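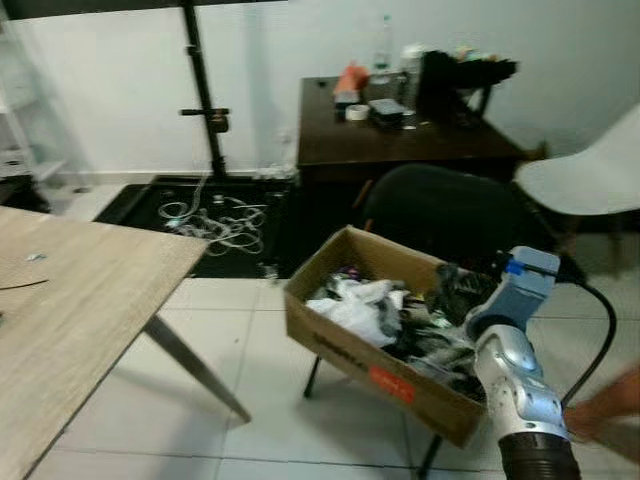
Screen time, with Elikem Nartey

Well, I've finally finished Villanueva, and I have feelings! For anyone who's been off the couch and living a proper life this winter, it's the eight-part drama about two sisters who inherit their dad's fishing boat and a fair whack of his debts. I started it in June, gave up after the second episode because of all the mumbling, and only went back when my sister-in-law threatened to tell me the ending over dinner.

I'm glad I did. It picks up enormously in episode four, when the older sister (Lorena, the one with the terrible fringe) finds the second set of account books and you realise why the uncle has been so keen to help with the funeral. There's a long argument in the kitchen after that, with hardly any music behind it, and I'd happily watch the whole thing again just for those few minutes. Put the subtitles on from the start and you'll save yourself my trouble with the mumbling.

The finale is where I've fallen out with people. I liked it. Haziq Krishnan has written in to say it was a cop-out and that he wants his eight hours back, and he makes a decent case about the boat, which I can't go into without spoiling it. Kwadwo Dankwa reckons they've left the door open for another season. I hope they haven't, because the last shot of the harbour would be ruined by it. I've had more messages on this than on anything since the baking show swapped judges, so keep them coming and I'll print a few next time.

On to the big screen. I caught Felcombe at a Tuesday session with a packet of chips I'd smuggled in (sorry), and it's a lovely, odd little film. Fiifi Abubakari plays a retired railway signalman who starts getting letters meant for the previous tenant, and he answers them. There's not a lot more plot than that. He's in nearly every scene and he does so much with his face while he's reading, particularly the third letter, that I stopped minding how slow it was. The daughter is underwritten and the dog gets better lines than she does, but I came out of there wanting to write to someone with a pen.

It runs for 2 hours and 19 minutes, so go to the loo first. I didn't, and I missed whatever happens at the bus depot. If somebody could fill me in I'd be grateful!

If you'd sooner laugh, Ekow Aryee has added a second night to his stand-up run, and tickets are going quickly. The first night sold all 200 seats before I'd even got my email open, which is a far cry from the back room of the pub where I first saw him do ten minutes on his mum's driving. The new show is called Uver, after the way his nan says "over", and I'm told there's a good half-hour on weddings. I've got a seat for the Saturday, up the back near the bar where I belong.

A small moan before I go. Why does every series now begin with the most exciting bit and then jump back to "three weeks earlier"? I counted four of them in my watch list and I've started turning them off on principle. I don't want to see a bloke on a roof with a nosebleed before I've learnt his name. Let me meet him at the shops or something, and he can get up on the roof when he's ready.

Next time I'll be having a go at Farkitz, the puppet comedy that my kids have been quoting at me over breakfast for a fortnight. They tell me I'm too old for it. I've watched the first episode on my own after they'd gone to bed, and I laughed so loudly at the goose that I woke the youngest up.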